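Cell biology of the neuron — wk 6 handout, myelin and conduction speed

Read Goodall ch 7 before Monday. Notes only, not a substitute.

Unmyelinated axon: channels all along the membrane, every patch has to fire in turn. Slow. Speed goes up with square root of diameter, so getting fatter is an expensive way to get faster.

Myelinated: current spreads inside under the sheath, spike regenerated at the nodes. Speed goes up more or less linearly with diameter. Sheath raises membrane resistance, lowers capacitance — learn both, people always forget the second.

Nodes: sodium channels packed in. Potassium channels mostly tucked under the myelin next door (juxtaparanode, spelling matters in the exam).

Who makes it: oligodendrocytes in brain and cord, one cell to many axons. Schwann cells in the periphery, one cell to one segement.

Loss of myelin — current leaks, spike arrives late or fails at the next node. Heat makes it worse. Why? Have an answer redy. 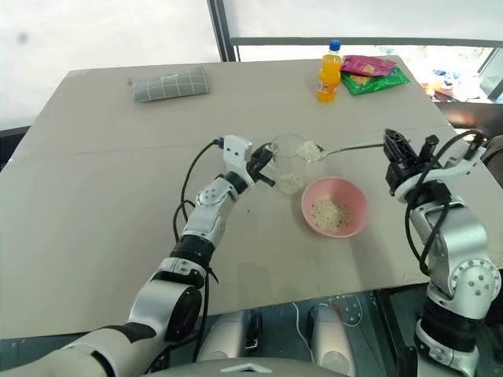
Shoshana Alcantara asked whether a thicker sheath always means faster. No, for a fixed total width more myelin leaves less room for axon, so there's a best ratio. Look up g-ratio.

Practical: Gullunstead room 248, bring last week's traces.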